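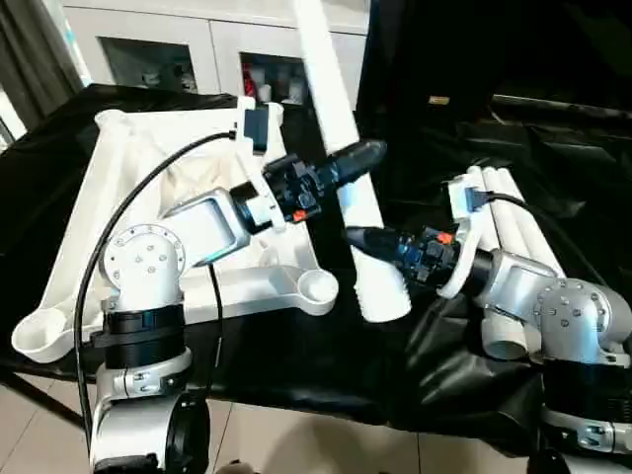 Pipe and molded frame on the assembly table, Flarkamitz workshop.

Skaruner stand assembly – progress report to Sestodex, second period

1. Status

Work in this period covered the trial assembly of the molded plastic stand and its long white pipe. Of the 5 work items agreed with Sestodex, 3 are closed: table preparation, parts check and the written assembly order. The fit trials are under way. The packing plan has not been started and moves to the next period.

2. Table and surface

The table has been covered with a glossy black cloth. White parts show up well against it, and small chips of plastic are easier to find at the end of a session. The gloss gives some glare under the ceiling lights, and the cloth shifts when a heavy part is dragged over it. A pale fabric sheet goes under the frame to protect the molded surface. The sheet should be pulled flat before each trial, as a fold under one of the long arms is enough to tilt the frame.

3. Parts

The first delivery from Lưu was checked on arrival. Of 98 pipes unpacked, 53 have been measured so far for length and straightness. The rest are stored flat on the lower rack. Results for the measured pipes are within the limits set at the start of the project, except for slight bowing in a few pieces, which have been set aside and tagged.

The frames were checked by eye only. Mold lines remain on the long arms. They do not affect the fit but will need trimming if the stand is to be shown to customers.

4. Fit trials

The pipe is laid across the table with its rounded lower end near the center, close to the round socket at the right end of the frame. The ridges along the lower section of the pipe serve as a guide for the hand count of insertion depth in the log. The cup-shaped holder at the opposite end of the frame is not used in this step and stays empty.

Two points are open. The pipe has to be supported along its length while the lower end is brought to the socket, or the free end swings. The order of steps also matters: placing the frame first and the pipe second took less time than the reverse, and the written assembly order now says so. Sessions in which the frame moved on its sheet are logged as void and repeated.

5. Costs

Spending is within the approved amount. The one unplanned item was a second length of cloth, bought after the first was cut too short for the table.

6. Next period

– Measure the remaining pipes.
– Complete the fit trials and issue the log.
– Draft the packing plan, with the pipe and frame in separate sleeves.
– Obtain a quote from Lưu for trimming the mold lines.

Sestodex is asked to confirm before November whether the bowed pipes should be returned or kept as spares.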